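Budgeting for a kitchen robot arm – what am I forgetting?

Posted by Nneka Adebisi, Fliltville

Trying to get a number together for our training kitchen and need a sanity check. Plan is one arm with a two-finger gripper, dish and counter jobs only. We're doing the simulated kitchen first, real one after. Have 3000 for everything that isn't the arm itself – mount, spare fingers, cabling, lights. Is that dumb? Khokhar quoted me 194 per set of fingertips and wants me to take 4 sets up front. Sink side is where I'm worried.
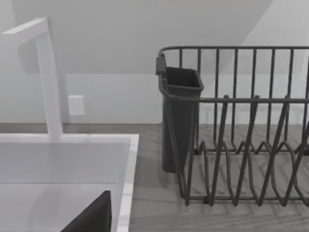

Sink and dish rack, gripper finger at the bottom

Wire rack with all those plate dividers looks like a finger killer to me. Also do I budget for one camera or 2? Reach matters too. Microwave is at one end of the counter and sink at the other, and I'd rather not buy a rail if a longer arm does it. 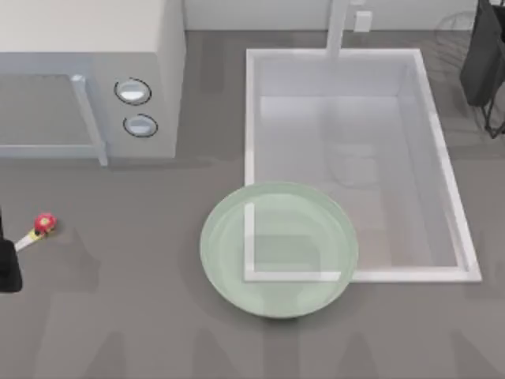 Replies

Hedvig Bakke

Skip the rail for now. Measure from where the base will bolt down to the far rim of the sink, then to the microwave knobs, add a hand's width, and compare with the reach on the spec sheet. Full reach with a load in the gripper is not the same number – ask Dikar or whoever for the payload at full stretch, in writting.

Fingertips: don't take 4 sets. Take 2 and put the rest toward softer pads. Wide shallow bowls like your green one are a pain with hard narrow tips.

Cameras, yes, 2. One on the wrist, one fixed up high. And budget for lighting seperately, people always lump it in with "misc" and then it's gone. Look at the shadow in this one, the side of the pale panel is easy enough to find but the gray next to it goes dark.
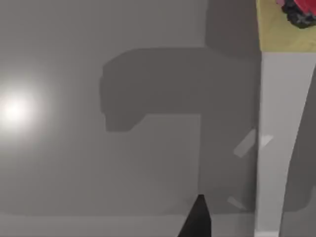

Fliltville, 3 October 2022

Update from Nneka – thanks, pulled the rail out of the sheet. Going with 2 finger sets so that's 388 gone, rest split between the mount, second camera and a couple of diffused lights. Staken can't deliver the mount till November so we keep running the sim until then. Still no answer from Dikar on payload, will chase.

staken_user

we have the Staken mount. its fine. buy extra bolts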